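Plestex adds two-arm benches to its Rellano workshop budget

RELLANO, November – Plestex has approved the purchase of two further two-arm robot benches for its Rellano site. The order goes to Benítez, which also supplies the frames and mounts. Delivery is planned in two stages, so that the floor can be rearranged between them.

The benches will be used for tool handling, including work with open tool cases and hand tools such as hammers. Each bench needs floor space on all sides and its own power supply.

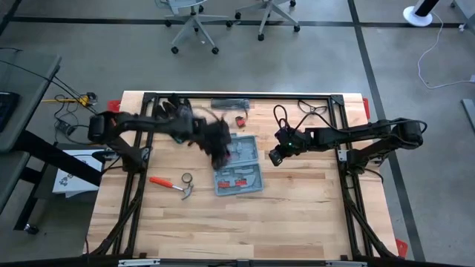
## Costs and planning

Plestex has set aside 285 hours of staff time for fitting and training, of which 199 fall in the first stage. Spare grippers and cables are budgeted separately, as is the service contract with Itance, which runs for around two years.

Buyers planning a similar order can ask Plestex for its site checklist. It covers floor loading, cable routes, spare parts and access for repairs.

Enquiries: Plestex press office, Rellano.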